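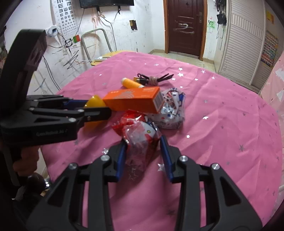 Notebook, August, entry 13. Table clear-out, back workshop

Start 8 am. Plan was the test rig, but can't get at the bench until the stuff from the party table is dealt with, so today is sorting. Writing it down properly this time bc last time we threw out the wrong charger.

Pink star cloth stays on for now. It's the only soft surface in here and small parts don't roll on it. Stars come off if you rub them, found three on my sleeve at lunch. Do NOT put it in with the shop rags, Hongmei Cui did that with the green one and we had glitter in the vise for a month.

What goes where (so far):

Orange box. Long one, barcode label on the end. Keep as a box, whatever is or isn't in it. It's the right length for the thin drawer in the Sonel cabinet. Cover the barcode with tape first, otherwise somebody scans it into stock. Write on the end, not the top, the top doesn't show when they are stacked.

Orange-yellow roll. Goes to consumables, hook by the door. Check there isn't one started already before putting it up. There was, in July, and we ended up with two half rolls that both went missing.

Black cable, the bundle with the brown-ish tie. Cable bin, but test first. Rule from now on: no cable goes in the bin without a tag saying what it fits and that it was tested. Half of what's in there is dead. I'd rather have 8 good ones than the nest we have. Tie is fine, leave it on, don't cut it. Loops should all be one length really, redo when tagging.

Snack packets. Kitchen shelf or trash, not the workshop. The one with the cartoon face and the white and clear one both. I know, I know, I eat in here too. But crumbs + the Ivum scale = drift, and we lost a whole morning on that in spring. Anything that crinkles lives on the kitchen side of the door. Put the packets in the small tub, lid ON.

10:40. Stopped for delivery. Gredolell sent the shelf brackets, wrong finish, right holes. Keeping them. Signed for 24, box says 24, didn't open every bag.

Started tags for the cable bin. Format:
what it is / length / fits what / tested by / month
Keep it short, the tags are tiny. Hongmei wanted a color for each bench but we only have white tags and one yellow pad so no.

Note on method, for whoever does the other two tables. Tried it both ways. Sorting by owner doesn't work, everyone says "not mine" and it all stays put. Sorting by where it goes works: consumables, cables, packaging, food, unknown. Unknown gets a tray and one week. After that I decide and I don't want to hear about it.

Also: big flat things first, then long things, then small. If you do the small stuff first you just bury it again when the boxes move. Obvious but I did it wrong the first time round and lost a hex key under a lid for an hour.

Lunch. Ate in the kitchen like a good person.

1:15. Cable tester is giving a low battery light, swapped for the spare from the drawer. Spare is also the last one. ORDER. Adding to list:
- 9V x 3
- white tags
- wide tape, clear
- one tub with a lid that acutally shuts

Brynjólfsdóttir drawer unit: top drawer sticks again. Waxed the runners, better for now. Suspect it's racked from the time it got dragged and not lifted. Check with a square when the cabinet is empty, which could be never.

Question for Hongmei: do we keep retail packaging at all? I say keep long boxes and anything with a proper lid, flatten the rest. The barcode labels peel cleaner if you warm them with the heat gun on low, few seconds, start from a corner. High setting scorches the card, see the brown patch on the filter box. That was me.

2:50. Second table not started. Won't be today. Left the unknown tray on the end of the bench, note on it, please don't add to it w/o writing what and when.

Cloth: once the table's done shake it OUTSIDE, fold it stars inward, top shelf above the sink. If the creases bother anyone they can iron it, I'm not. Could go under the parts trays at the open evening, looked nice last time and it hides the burn marks.

Left to do
- tag + test cables (maybe a third of the bin done)
- brackets up, need the long level back from next door
- labels for the Sonel drawers, the printed ones are falling off
- table two
- rig!! have not touched the rig

Stopped 4:30. Bench usable up to the vise.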